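Irunholm two-arm table rig: build and set-up guide
Section 4: First clearing run

By now both arms are bolted down, both grippers open and close from the handheld controller, and you have the calibration file saved. This is my favorite part of the whole build. You get to put real trash on a real table and have the arms go after it!

Read the section through once before you power up. If you came straight here from Section 2, go back and do the cable routing first.

4.1 Laying out the work area

1. Put the table in front of the arms with the near edge inside the reach line you marked in Section 3. Any light table with a wipe-clean top will do. Ours has a marble-like pattern, and the Dridora detector copes with the veins just fine after the background step in 4.2.

2. Stand a lined trash bin between the two grippers. A blue liner is great if you have one, as the software picks up the rim color quickly.

3. Move anything you want to keep to the far edge. Laptop, mouse, remote, tape, spray bottle, drinks: all of it can stay there as long as it's behind the keep-out line. It makes for a much better test than a bare table.

4. Scatter a few light things across the middle. Snack wrappers and a paper cup on its side are a good first mix.

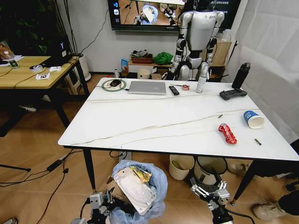 5. Check that the keep-out line in Saithong matches the real table. Touch the controller's left grip button at each back corner and watch the two markers turn green.

Note: If only one marker turns green, raise the head camera mount one notch and try again. Version 308 of the firmware had a bug here, so update if you're still on it.

CAUTION: Keep hands, hair and lanyards out of the space between the arms while the power light is on. The wrists move faster than you expect on the return stroke.

4.2 Teaching the background

1. Clear the middle of the table and press Learn. Leave it alone for 62 seconds.

2. Put the trash back, spread out a bit differently this time. Crumpled wrappers and flat packets behave very differently under the fingers, so use both kinds.

3. Set grip force to 200. You can go up later, but paper cups crush easily and a crushed cup is harder to let go of.

4. Start a run in Watch mode. The arms hover and the screen shows what they would pick. 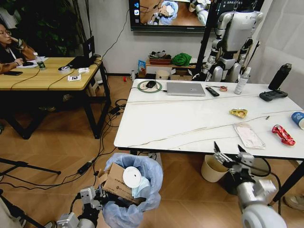
5. Look through the list on the screen. Untick anything that belongs to you.

People can carry on working at the next desk while you do this. We run ours in the shared workshop at Notum, and folks mostly stop looking up after the first hour. (I still look up every time. I love this thing.)

CAUTION: Power adapters and cables on the floor should be outside the walkway. Tape them down if you'll be going back and forth.

4.3 The first pick

1. Switch from Watch to Run and keep a thumb on the stop button.

2. Pick one small wrapper, well away from the cup. Tap it on the screen.

3. Let the arm come in low from the side. If the fingers land on top of the wrapper, lower the approach angle by one step.
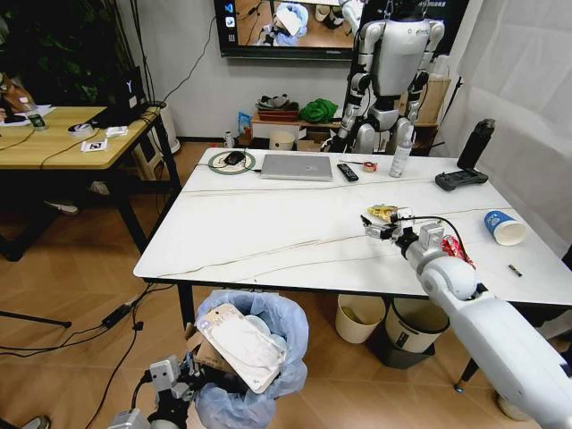 4. When the fingers close, wait for the beep before you send the arm to the bin. Skipping the beep gives you error 967, and you have to home both arms again.

5. Repeat with the flat packets, then with the cup. Grab the cup by the rim, one finger inside.

Note: Camera cable snagging on the wrist? Give it a bigger loop and clip it farther back along the arm. Haris Mengal worked out the clip position on the second build, and the drawing is in the parts folder.

6. Empty the bin before it fills past the rim. Big packages and cardboard fill it fast, and the drop height in Saithong doesn't adjust by itself yet. That's planned for August.

Save your settings under a new name before moving on to Section 5, two-handed picks.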